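1 Oct 2022

Back on the Horgan kart today, picking up the front end where I left it in July. The plan was simple: swap the old Ovow tires for the Otow set, set pressures, check toe, and see if the push in slow corners goes away before the last club race. Well, half of that got done!

Toe was out on the left. I'd blamed the tires all summer (sorry, Ovow) and the tie rod had been creeping the whole time – the lock nut turned with two fingers. Reset it, marked the nut with paint pen, moved on to seat position, and that ate the rest of the morning.
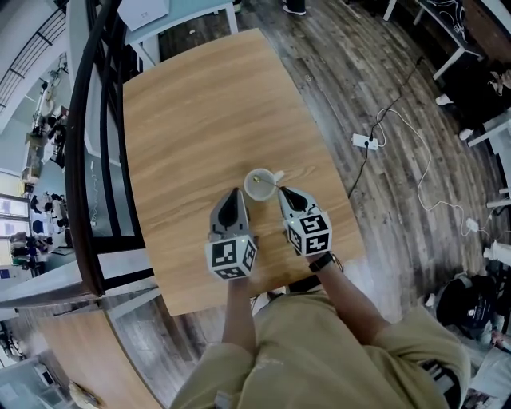
Saturday at the bench, khaki shirt and watch.

Pressures next. Started at 12 psi cold all the way around, same as we ran the Ovows. First run of 16 laps, the kart felt lazy for the first few and then came in nicely, but the rear got loose near the end and I was catching it out of the hairpin every lap. Dropped the rears a touch and went again. Better, and much easier on my arms. I didn't get a proper third run because the track went over to the rental karts after lunch, so don't treat this as settled.

Pads are fine. Chain is not, it has a tight spot, and I want a new one on before we race. The Zetov sprocket still looks good, so leave that alone please – I know it's tempting to change both. Track temp was 70 when we went out, if anyone wants to compare with the July sheets.
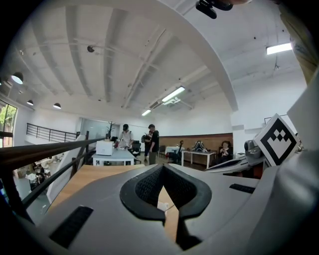 Do we need to scrub the second Otow set before race day?
I'd do one short, gentle run on them in practice and then let them cool right down. The first set felt greasy until it had a few laps in it, and I don't want to find that out again at turn one with a full grid behind me.

Still to do: chain, rear hub bolts, and find the good gauge. The cheap one only reads to 50 and it sticks.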